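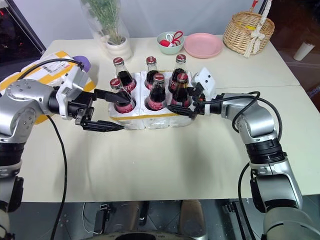 Glass bottle vs. can vs. plastic - does it really taste different?
Jendale Home Kitchen Board > Drinks

fizzwater_dan
Posted Feb 14, 2025
My wife says cola from a glass bottle tastes better than the same cola from a can. I say it's the same stuff. We tried it last night with the labels hidden and I picked the glass one as my favorite, which I did not enjoy. Has anyone done a proper test at home? I have six in glass and a 12-pack of cans left to work with.

mapleporch
Glass is better. Plastic is the worst of the three. It loses fizz through the walls over time, so a bottle that sat on a store shelf since last May is going to be flat compared to glass. Check the dates before you compare anything.

Orrin_66
Same syrup, same water, same gas. What you're tasting is temperature. Glass is thick and stays cold in your hand longer. Pour both into the same kind of cup at the same temperature and get back to us.

fizzwater_dan
We did pour into cups. Same cups. They came out of the same fridge, but I didn't measure the temperature.

Orrin_66
Then measure it. The door shelf in mine runs 9 degrees warmer than the back of the bottom shelf.

tinlid
Check the ingredients too. Some glass bottles are made with cane sugar and the cans next to them have corn syrup. If yours are different you aren't testing the container at all. A lot of people skip this step and argue for three pages.

mapleporch
I've had both kinds in glass and I still prefer glass. The sugar matters less than people say.

tinlid
I disagree. I can pick out corn syrup every time. It coats the back of my teeth.

Orrin_66
Every time, out of how many?

tinlid
16 out of 20. My daughter poured, I had my back turned.

Orrin_66
That's not every time, but it's better than I expected.

jodetti_fan
Off to the side a bit, but I buy the Jodetti root beer in glass and in cans, and the can has a faint metal smell when you drink straight from it. Once it's in a cup I can't tell. I think it's your nose being next to the lid.

culau_creek
Agree with the post above. We have a Bright soda machine at home and store the extra in old swing-top bottles from a shop in Culau. It holds fizz fine for two days. In a plastic bottle it's dull by the next evening - could be the cap, though. I never replaced it.

mapleporch
Caps on plastic bottles are fine if you tighten them.

culau_creek
I tighten them.

fizzwater_dan
OK, I read the fine print. The glass ones are cane sugar, the cans are corn syrup. So last night's test doesn't count. I'll look for cans with sugar this weekend and run it again with a thermometer.

tinlid
Do three cups, two the same and one different, and see if you can find the odd one. It's harder than picking a favorite.

fizzwater_dan
Will do. My wife says she's still right.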